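Suchen nach: charity golf ablauf
Suche

Benefiz-Golfturnier planen: Startliste, Zählspiel, Spendenabrechnung

Von Bohdana Koval | 23. Februar 2018
3 Kommentare | 19 Mal geteilt

1. Platz reservieren. Kanonenstart schriftlich vereinbaren, Greenfee und Carts getrennt ausweisen lassen.

2. Spielform festlegen. Für gemischte Handicaps eignet sich Texas Scramble in Viererflights. Bei 20 Flights müssen einzelne Bahnen doppelt besetzt werden, vorzugsweise die Par 5.

3. Sponsoren zuordnen. Jede Tafel erhält eine Bahnnummer. Beim Turnier in Ornanton übernahm Jernholm die Sonderwertung »Nearest to the Pin«.

4. Spenden verbuchen. Startgeld und Spende auf getrennten Konten führen. Eine Zuwendungsbestätigung gibt es nur für den Spendenanteil.

5. Abendessen abstimmen. Teilnehmerzahl und Unverträglichkeiten bis April an die Küche melden.
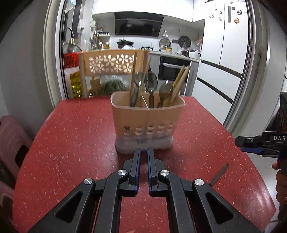

6. Siegerehrung. Netto vor Brutto, Spendensumme zuletzt verlesen.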